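Grippers lab, handout 4 — pads and soft goods
October 15, 2019
Instructors: Ward Van Acker, Elvia Bermúdez

Read before you come in. Last group didn't and we lost half the session on wiring.

What we're comparing
Two finger sets on the same hand tool. Set A = plain plastic fingers, no pad. Set B = same fingers with the grey pads glued on the inner face. Same opening, same squeeze, same objects. Only the contact surface changes. If you change anything else, write it down or the run is useless.

Why fabric
Rigid parts were handout 3. A block has a width. A hat doesn't, or it has a different one every time you touch it. Cloth folds under load, so the fingers keep travelling after first contact and the current reading creeps up late. Watch for it on your plots. Elvia's September runs in the Clistville room show it well, copies are in the binder by the door.

Also: force goes into making creases before it goes into holding anything. Two grips at the same finger gap can feel completely different depending on how the crown bunched up.

Procedure
Zero the fingers fully open. Log it.
Place object on the table, brim down for the hats.
Approach from above, close at slow speed. Not medium.
Hold, lift, hold again. Count to five out loud, the timer in the Hastero script is still broken.
Release. Reshape the object by hand before the next run.
50 runs with set A, 50 with set B. Split them between partners, swap halfway.

Keep one person on the cable. The connector works itself loose if the lead gets pulled, and then the log has a gap in it and you wont notice until you plot. 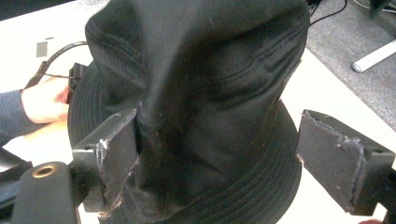 Fig. 1. Padded fingers on a twill bucket hat. Note creasing in crown, wear along pad edges.

Pad wear
Look at the edges first, thats where it goes. Frayed fibers, small chunks missing. A ragged edge catches on stitching and gives you a grip that looks better than the pad deserves. Score wear 0 to 3 before your first run and after your last one. 0 is clean, 3 is plastic showing through. Anything at 3 goes back to Ward, do not reglue it yourself.

Rampersad (the supplier) sells a denser foam. We have 14 pairs of it, none mounted yet. Might get to it next lab, might not.

Where to grip
Crown, both sides, fingers level — the default. Brim grips are a separate column on the sheet. Stitched rows make the brim a lot stiffer than the crown so don't pool the two. The Witley group did, and their slip numbers mean nothing.

What counts as a slip
Object drops = slip. Object rotates but stays in = partial. Fabric slides through the fingers and then catches = partial, with a note. If you and your partner disagree, call it partial and move on.

Known problems
Script rejects closing values over 290. Leave it, it's on purpose.
Lint on the pads. Tape it off between objects.
Dark fabric comes out badly in the wrist camera if the lights by the window are off. Turn them on.
Finger screws back out. Check every ten runs.

Hand in
One sheet per pair. Both plots on the same axes please, last time we got four different scales. A paragraph on which set you would pick for hats and whether you'd pick the same one for the rigid parts from handout 3. Raw logs go in the shared folder, sub-folder with both your names.

Questions to Elvia before the lab, Ward durring.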